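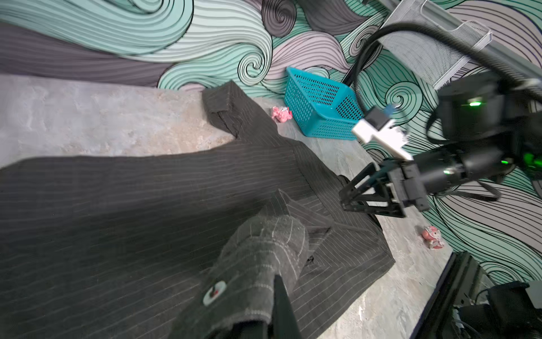 So who gets to decide when the arms are allowed to move? In our project it was whoever had the stop button in their hand, and that person wasn't allowed to do anything else.

That was rule one on the sheet we wrote for Edum, our two-arm folding project. I thought it was overkill at first (I like to fix code while stuff is running!), but I got used to it fast. Rule two was a speed cap of 300 mm per second whenever a person was inside the taped line, and rule three was writing down every stop, even the dumb ones. 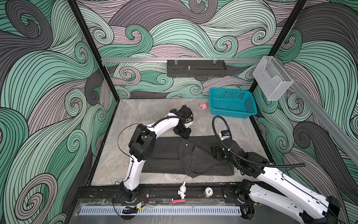
The log is where I learned the most, by the way. We did around 1000 fold attempts between August and the end of the term, and going back through the notes I kept finding stops where we'd just written "weird noise" – not super helpful, sorry! So we added 3 boxes to check: cable, grip, or person too close. Filling it in takes maybe half a minute, and I'd keep it for next year's group.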